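3.2 Laying the table

I picked table setting for this part of the study for a pretty selfish reason: I do it every night and I've never once done it the same way twice. Annatjie Hlongwane and I (we argued over this for most of May!) settled on a small place setting, the kind you'd put out for one person eating alone, with the plate on a tray so the whole thing can be carried off afterward.
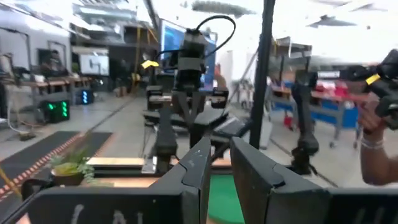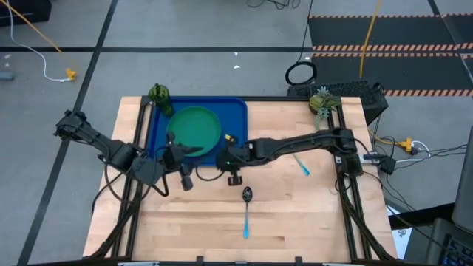
Figure 5. The worktable with its potted plant (first picture), and the setting with the green plate in the blue tray and the light blue handles beside it (second picture).

What interested me most was where people think a spoon belongs. We asked 70 people to sketch their own place setting before they saw ours, and 15 of them put every utensil on the tray itself, which I hadn't expected at all. Another 10 drew the bottle or glass first and worked outward from there. Karabo Venter thinks that's a matter of how big your table at home is, and I'm inclined to agree, though we didn't ask about that. I come back to the sketches in Section 4, along with the Lindholm survey questions.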